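Lab notebook - Katene cell, kinesthetic and remote demos
2018-08-08

Goal for today: get a clean set of hand-guided demos for the small block task on the marble board, then repeat with the remote handset and see which lot replays better. 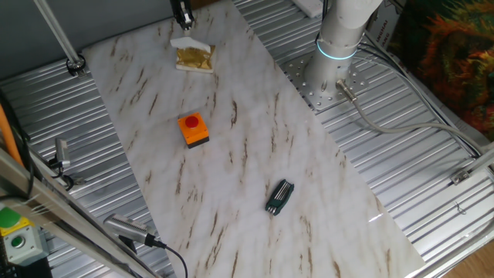 Setup

White arm on its perforated plate, black gripper, marble-pattern board laid diagonally over the corrugated tabletop. Kept the diagonal from the March layout so the old approach poses would still be usable. The orange button box is on the board with the gold block near the top of it, and the green hex key set is further down to the right.

Object for the set is the gold-coloured block with the angled white piece on it. Start pose is fingers down over the block. I want every demo to begin with the same grasp, so the first few seconds of each recording should look nearly identical. If they don't, bin the take.

Task as written on the sheet: grasp block, lift clear, carry it past the button box without touching the box, put it down on the near side of the hex keys, release, back off straight up. Press of the red button is a separate task and gets its own folder. Please don't combine them. We did that in March and ended up cutting files by hand.

Control settings

Guide mode stiffness: 645 on the first three joints, 40 on the wrist. Last time the wrist was set as stiff as the rest and people were steering it with two hands, so the tool tilted whenever they changed grip. At 40 it follows one hand. It will also sag slightly if you let go of it, so keep a hand on the tool until the mode light changes.

Logging at 1000 on the arm side, cameras at 60. Left these alone. Zonder recorder is handling both, and the timestamps come from the recorder and not from the arm. Anyone pulling the arm log directly will see an offset. Use the merged file.

Hand-guided demos

Started with throwaway takes to get used to the wrist. Things noted while doing them:

- Pushing on the gripper body gives a smoother path than pushing on the forearm. Pushing on the forearm moves the elbow first and the tool arrives late, with a small hook in the path.
- Standing on the right side of the table is comfortable but my sleeve comes across the board. Moved to the left and reached over. Slower, but the board stays clear for the cameras.
- The grey cable at the base of the arm has a snug connector. When the first joint swings a long way the cable slides on the corrugations and you can feel it in the handle as a light scratchy drag. Tied it off further along and left some slack. Drag gone.
- Closing the gripper during guiding is on the foot pedal. I kept pressing it early. Count one after you stop moving, then press.

Real takes after that. Most of them are fine. A few things went wrong often enough to write down.

First, the lift. When guiding by hand it is natural to lift and go sideways at the same time. The block then leaves the board at a shallow angle and the base drags. The marble board is glossy and doesn't grip, so the block doesn't tip over, it just skates, and the grasp ends up rotated. On replay the rotation is bigger than it was in the demo. New rule: lift straight up to about hand height, pause, then travel.

Second, the pass by the button box. I was giving it too much room. Every demo swung wide and the learned path swung wider still. Did the second half of the set closer in, and with some variety: sometimes over the corner of the box, sometimes around it. Labelled these OVER and AROUND in the take notes. Don't train on both together until we have tried each alone. Averaging the two would put the block straight into the red button.

Third, the release. With one hand on the tool and a foot on the pedal, I tend to lean as the fingers open. Shows up as a little downward push in the force trace. Not a problem for the block, could be a problem for anything softer.

Replay, hand-guided set

Replayed a handful of the better takes directly with no learning, just to check the recordings. Position tracking is good. The block was set down where it should be each time apart from one take, where the grasp was rotated from the start because I hadn't squared the block to the board. That is a start pose fault and the take has been pulled.

Direct replay also repeats every hesitation. There is one take where I stopped to look at the pedal and the arm stops in the same place and waits, which is a bit odd to watch. Ran the Condby trimming script over the set to take out the pauses. It also took out the deliberate pause after the lift, so I have raised the minimum pause length and run it again. Both versions are saved. Use the one ending in b.

Remote demos

Same task, same start pose, with the handset from the Stosel kit. Arm in follow mode, operator at the desk with a view of the table.

Much slower to get going. The handset axes are lined up with the arm base and the board is not, so pushing straight ahead takes the gripper off at an angle to the long side of the board. Spent a while getting used to this and then gave up and put a rotation into the mapping so that forward on the handset is along the board. Far better. The rotation is in the config under board_frame. If anyone turns the board they need to change it.

Speed cap was too high for the fine part and too low for the carry. Used the thumb switch for two speeds. Slow for grasp and release, fast for the travel in between. The switch changes speed at once, and if the handset is off centre at that moment the arm gives a jerk. Let the stick centre first. I have asked for a ramp on that but it isn't in yet.

Depth is the hard part from the desk. Coming down over the block I could judge left and right well enough but not height. Took to watching the gap between the fingers and the marble from the lower camera view, which helps until the hand itself blocks it. Ended up coming down in short steps. These are visible in the data as a staircase and the trimming script leaves them alone, as they are too short to count as pauses. Might smooth them, might leave them in. Undecided.

Good points for remote: no hands or sleeves over the board at all, no lean at release, and the force trace is clean from start to finish. The gripper command comes from the same device as the motion, so the timing between stop and close is more even than with the pedal.

Replay, remote set

Placement was a little less consistent than the hand-guided set. I put that down to me and not the handset, as the later takes are better than the early ones. The grasps are better. No rotated blocks.

Comparison, for now

Hand-guided is quicker to collect and the paths look more natural. Remote has cleaner contact. For this block I'd take hand-guided. For the button press I'd go with remote, as the force at contact matters there and I don't want my own arm in the measurement.

What I'd like to try is a mixed take - guide by hand for the carry, hand over to remote for the last bit. The recorder treats a mode change as a new file at present, so that would need a change at the recorder end.

Problems still open

- Mode light is hard to see from the left side of the table. Went by the click of the brakes instead, which is not a good habit. Want a tone.
- Pedal slides on the floor. Needs a rubber mat or some tape.
- One take has a gap in the camera stream of less than a second. Arm data is complete. Marked as partial, not deleted.
- Start pose of the block is set by eye. A pencil mark won't show against the brown veins on the board. Try a small corner jig that lifts away before recording.
- Board can creep on the corrugated top if you lean on it. Checked it against the tape at the end and it was still in place, but it should be clamped properly before a long session.

Files

Hand-guided, raw and trimmed (a and b), and remote, raw only, are on the Katene drive under block_carry. Take notes are in the same folder as plain text. Rejected takes are kept in a subfolder with the reason in the file name. Stiffness settings and the board_frame rotation are saved with each set, so loading a set should bring back the right config. Check it anyway before you enable guide mode.

Next session

Button press by remote, both speeds. Then train on OVER alone and AROUND alone from the b files and replay each with the block started slightly off its usual spot.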